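I caught Charalambos Spanos at Lakden on a Tuesday, just before the lunch rush, and he was already talking when I sat down. He's cooked for campers up there for 18 summers and he still gets worked up about beans!

"People pack like they're moving house," he told me. "I once weighed a guy's kitchen kit. 876 grams, and that was just the pots!"

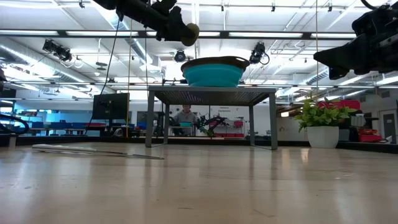 Breakfast is his big thing. He makes oats the night before, with dried apricots and way too much cinnamon (his words), and eats them cold while everyone else is hunting for a lighter. I asked what he'd tell a beginner to buy and he said hardly anything, maybe a collapsible bowl like the teal one, with little handle tabs on the sides so you've got something to grab.

And the beans? "Soak them at home. My friend Filippos Kyriakidis tried it on the trail and we ate at midnight."

He's back at Lakden in June, feeding 40 hikers a night, and yes, I've signed up.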